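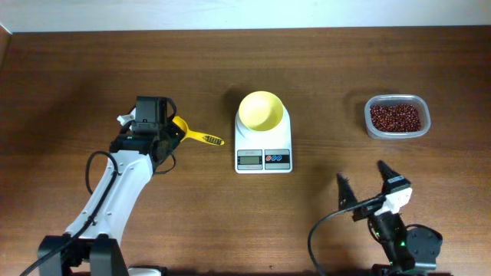

Wood grain is the arrangement of fibers in sawn timber as it appears on a finished surface. The term covers both the direction of the fibers and the figure, meaning the visible pattern left by growth rings, rays and knots. Figure depends mainly on how the log was cut.

Flat-sawn boards are cut tangentially to the growth rings and show arches and wide bands. Quarter-sawn boards are cut close to the radius and show narrow parallel lines. They shrink less across the width, and more of the log is lost as waste.

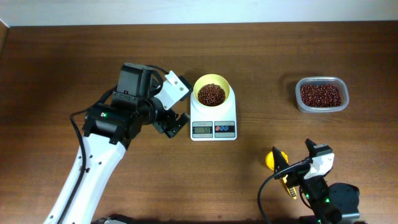
Tabletops are normally laid out with the grain parallel to the longer side, so that seasonal movement occurs across the shorter dimension. Movement along the fibers is small enough to ignore in most furniture. A reddish-brown top with the grain running horizontally, as seen from the front, has its fibers parallel to the front edge – the usual arrangement for desks and dining tables. Solid tops are fixed with slotted screws or buttons that allow the width to change. 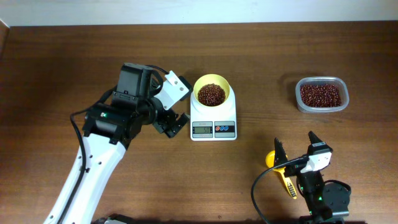 Hirnarel Technical College – Department of Furniture and Timber Studies

Color is a poor guide to species. Stains and oils can give pale woods a warm reddish or brown tone, and many untreated woods darken in daylight. Identification relies on end grain, examined with a hand lens after a clean cut. The department's reference collection at Lalldale holds 104 labeled end-grain samples.

See also: Growth ring; Quarter sawing; Wood finishing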